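**Towel folders wanted at Gondside – April 2019**

We're looking for five friendly people to join the linen table at Gondside, where towels and small cloths come out of the basket, get smoothed flat and are folded into tidy squares. If you're the sort who enjoys a neat stack – and we do have a few of those here already – you'd fit right in! Shifts are 8 hours with a proper lunch, and we'll happily teach you our fold. Drop a note in at the Wodix front desk and tell us a little about yourself.

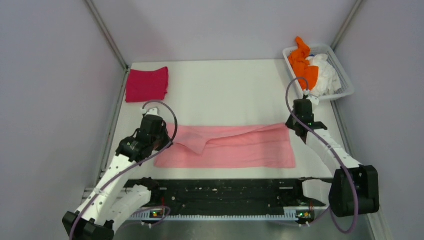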